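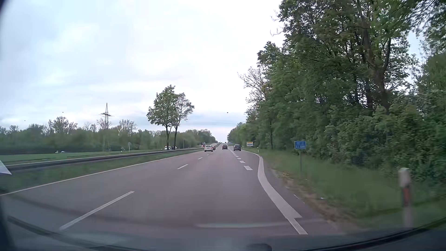
Thick block markings separate the through lane from an added lane on the right. Rules for lane situations like this one are part of the work.

Rules and Labeling Reviewer, Automated Driving
Hulura, Cornden office
Full time, permanent
Posted November 28, 2025

Hulura writes and maintains the driving rules that automated vehicles are checked against. Our clients give us recorded road footage and the decisions their software made. We compare the two against the traffic code, the client's own safety case and our internal rulebook, Plultero.

We are hiring one reviewer for the highway group. The start date is in January.

What you will do

Review forward-view footage from highways and two-lane roads. A normal week is 20 hours of review. The rest is rule writing, meetings and training.

Check that lane markings, guardrails, signs and other vehicles have been labeled the way Plultero requires. If a sign can't be read in the footage, it is labeled unreadable. Guessing from the shape or color of the panel is not allowed.

Decide whether a lane change, exit or merge followed the rules, and record the rule number. Following distance, signal timing and crossing a solid line each have their own section.

Write up cases the rulebook does not cover. Plultero has 3,368 entries at present, and most new ones start as a reviewer's note. A note needs a clear statement of the situation, the rule you would propose and at least one case where it should not apply.

Take part in double review. Every batch of 1,000 segments is read by two people working separately. Disagreements go to the group lead, and both reviewers see the outcome.

What we need from you

A driver's license and at least two years of regular highway driving.
Good written English. Rule text has to be short and mean only one thing.
Experience with some kind of standards or inspection work. Past hires have come from driving schools, railroad signaling and building code offices.
Basic spreadsheet skills. You do not need to program.

Helpful but not required: knowledge of road markings in more than one country, or time spent as a safety driver.

Pay and hours

$3,750 per month before tax during the three-month training period, with a review of pay at the end of it. Office hours are flexible between 7 a.m. and 6 p.m. Two days a week may be worked from home after training. Client footage may not be copied to personal devices or viewed in public places.

How to apply

Send a resume and one page describing a traffic rule you think is badly written, with your own version of it. Use the form on the Hulura careers page and choose "Highway group." Applicants we invite will do a paid half-day exercise in the Petridis Building, second floor, using the same review tool as our staff. We reply to every application.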